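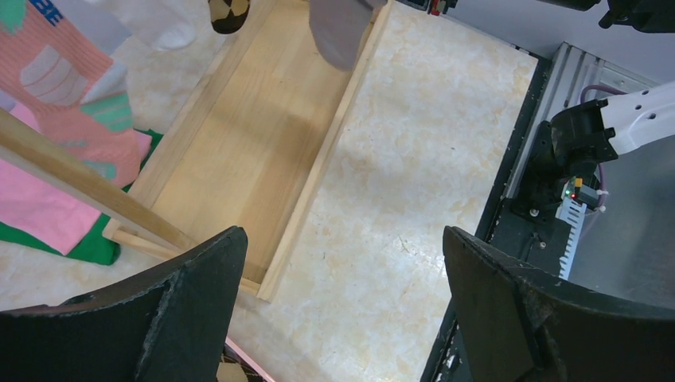 *Wooden tray and rod on a marbled tabletop.*

Zachary Sawatzky came to motor racing late, and he speaks of it slowly, with long pauses. He is now in his second season as chief mechanic of Vurkura, a small team which races touring cars from a rented hall in Firkelport.

"In June we had a bad month," he says. "We retired from two races with the same gearbox fault. I slept very little, and I think the drivers also."

The fault was found in a small bearing from a new supplier. The team went back to the old one, Ichikawa, and paid more for it. Since then the car has finished every race, and at Skisora it came fourth. 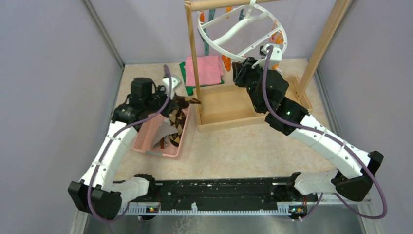
I asked him if fourth place felt like a victory. He laughed at this. "For the sponsors, yes. For me, we lost 4 seconds in the pit stop, so I was angry until the evening. Then my wife telephoned and I was less angry."

The team has a budget for 300 tyres next year, and Sawatzky would like more days of testing. He had only 60 laps before this season began, and he calls that "a walk around the garden".

About his drivers he is more careful. One contract is still not signed, and he does not want to say whose. "They both know what I think of them," he says. "The paper is the work of other people. I must have the car ready for January."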